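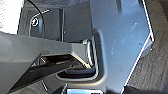 You're never going to use it, my sister told me over the phone, and at that price you could pay a kid down the street to hang your shirts until you're ninety. She had a point! But the Zestetti came with a 30-day trial, and I'd already said yes to the man at Gikum (he had a lovely voice).

So that was April. I cleared out the wardrobe,

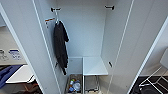 read all 100 pages of the manual, and told the thing about my late husband's coat. Leave that one, I said. It asked me where he'd like it hung.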